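So I finally gave Sallow the tune-up I'd been putting off since June. Sallow is what I call the left arm on my table, and it had gone 131 runs without anyone checking the gripper zero. Bad owner, I know!

The cable was my first stop. It loops up over the wrist, and I'd had it so tight that every big roll tugged on the connector. I gave it more slack, then re-homed the jaws and set the pause before closing to 370 milliseconds (it was 2,000, which felt like waiting for a bus).

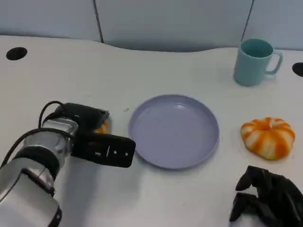
Photo: Obaidul Herath

The lavender plate is my reference point. I drive the gripper in low from the left, stop short of the rim and compare the pose with my saved one. It was off by about 5 mm, so I redid the base offset and saved it again.

Next up is the black hand on the other side, which needs its finger limits redone. More fingers, more fiddling. I'm going to need snacks.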